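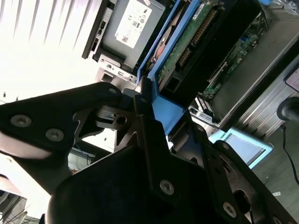 **Part 1: Where the examples come from**

*(Speaker notes, Radier workshop, September 15, 2025. Let the first slide sit for a bit before talking.)*

Good morning, everybody, and thank you for coming in out of the hallway, I know the coffee is out there and not in here. I'm going to spend most of our time on the least glamorous part of the project, the part where we sit and collect. If you came for the model, it's in the second half, and I promise I'll get to it, but I've given the model talk a few times now and the questions afterward are nearly always about the data. So this time I thought I'd start there.

What you're looking at comes from the wrist camera, working next to an open computer case. You have the optical drive there, and the hard drive in its bright blue carrier, and the motherboard farther back. I love this case. It's a wonderful thing to learn on, because so much of it is at an angle to so much else, and a policy that has only ever met neat parts on a flat table gets a real surprise when it looks inside one.

*(Pause. Ask who has taken apart an old desktop. Usually most of the room.)*

The project is called Pudement, and it began in March with a pretty modest wish. We wanted to teach a gripper to work around the insides of used equipment, reaching in, lining up, touching a part, backing out again. We didn't ask for full disassembly at first and I'd still caution anyone against starting there. We recorded short episodes, each one a single reach with a single goal, and we wrote the goal down in plain words before the operator began. Please do that if you take one thing home. We wrote ours down afterward for the first couple of weeks, and you would be amazed how generous a tired person can be about what they were trying to do!

As of the last count we have 1,271 episodes that we're willing to train on. They came from 11 operators, and we did want that many, even though it made the scheduling a headache. Everybody reaches a little differently. One person goes in high and drops down, another slides in along the panel, and if you only record the one you only get the one.

*(If somebody asks about episode length: 36 seconds is our cap. Longer ones get split or tossed.)*

Now, a word about light, and then I'll move on, because I could talk about light until lunch. Look over at the left of the slide, where the window is. It's very bright, and the blinds have nearly washed away. We had a long debate in the group about whether to keep material like this. My own feeling was that any room worth working in has a window in it somewhere, so we kept it, and we tagged it. The tag is the important piece. When the policy does something strange later on, you want to be able to pull every bright-window episode and look at them together, and you can't do that if the only record is somebody's memory of a sunny afternoon.

We use a little tool called Nolte for the tagging. It isn't fancy. It plays the episode, you press a key, it goes on to the next one. We did try a version with more buttons and people pressed fewer of them.

*(Click. Take a sip of water here, it's a long stretch.)*

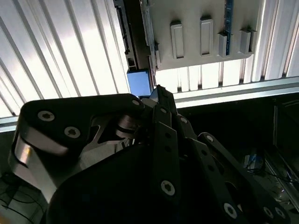

*Black fingertip below the small blue block, white plate overhead.*

All right, so here we've gone from looking into a case to looking up. I like putting these two side by side in people's heads, because the fingers take up an awful lot of the view in both of them, and newcomers tend to see that as a problem to be cropped away. We tried cropping, on a batch of 32 episodes, and went back to the full view pretty quickly. The position of the fingertip against the thing it's heading for is a large part of what we're hoping the model will pick up, and we had been trimming it off to make tidier pictures.

The other thing to notice is how much of the hand sits in shadow while those ribbed panels are glowing behind it. The screws show up nicely and the palm barely shows at all. For our labelers that means a rule, and the rule is that you label what you can see and mark the rest as unclear. No guessing where the edge of the palm must be.

*(Short version if we're running behind: skip the next paragraph and go straight to Cirum.)*

I'll say something about failures too. We keep them. A miss with a clear goal written at the top is a perfectly good example of a miss, and we store those in their own folder so that nobody trains on them by accident, which we did once, for a whole weekend, and I'm still a bit sore over it.

That brings me to Cirum, our review step, and the one I get the most mail about. Two people watch each episode separately, and neither sees the other's notes until both are done. When they disagree, the episode goes to a short weekly meeting with snacks. Budget for the snacks. The handout has the review form on the back page, so turn that over now if you would, and we'll go through the first few fields together.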